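Unit 6: Analog Telephone Service and the Subscriber Loop

6.1 Scope

This unit covers the two-wire subscriber loop as found in small office installations, from the exchange line card to the desk set. Digital handsets and packet voice are covered in Unit 7. Have the Altdale wiring sheet open while reading section 6.4.

6.2 The loop at rest

A conventional analog line is a single twisted pair. The two conductors are called tip and ring, after the parts of the old switchboard plug. With the handset on hook, the line card applies a nominal 48 volts DC across the pair, with ring negative with respect to tip. The set presents an open circuit to DC and only the ringer is coupled to the line, through a capacitor. A correctly working set draws almost no current in this state. A steady on-hook current points to leakage in the cable or a damaged set.

6.3 Seizure and supervision

Lifting the handset closes the hook switch and completes the DC path. The line card detects loop current and returns dial tone. The voltage measured at the set falls sharply, usually to between 5 and 10 volts, as most of the supply is now dropped across the feed resistance and the cable. Students often report this drop as a fault in the lab write-up. It is normal.

Supervision means the continuous monitoring of loop current. A brief interruption is read as a hook flash, a long one as a disconnect. The thresholds are set in the line card configuration and differ between exchanges.

6.4 Loop resistance

Loop resistance is the resistance of both conductors in series, out and back. For the practice line in the Altdale exercise, the cable contributes 370 ohms and the set 200 ohms. With a 400 ohm feed, the total is 970 ohms, and the loop current is

I = 48 / 970 = 0.0495 A, or 49.5 mA

The Voltel line card used in the exercise limits current electronically, so the meter will show a lower figure on short loops. Record the measured value and state the limit setting next to it.

6.5 Audio path

The loop carries both directions of speech on one pair. Inside the set, a hybrid circuit separates transmit from receive. The separation is deliberately imperfect, and the small part of the talker's own voice that reaches the earpiece is called sidetone. With too little sidetone, talkers raise their voices; with too much, they lower them.

The speech band runs from 300 to 3,400 Hz. Characteristic impedance is commonly taken as 600 ohms for test purposes, although real cable departs from that value across the band.

Desk telephone
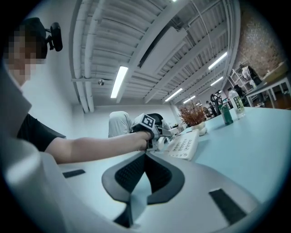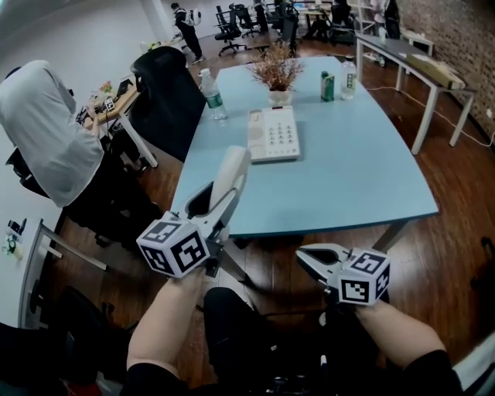

6.6 Tone dialing

Each key sends two tones at once, one from a low group (697, 770, 852, 941 Hz) and one from a high group (1209, 1336, 1477 Hz). The low tone identifies the row and the high tone the column. Key 5 therefore sends 770 and 1336 Hz. A fourth high-group tone, 1633 Hz, is defined but is absent from ordinary keypads.

Before Monday: read the Kozma notes on ringing voltage and complete problems 1 to 4.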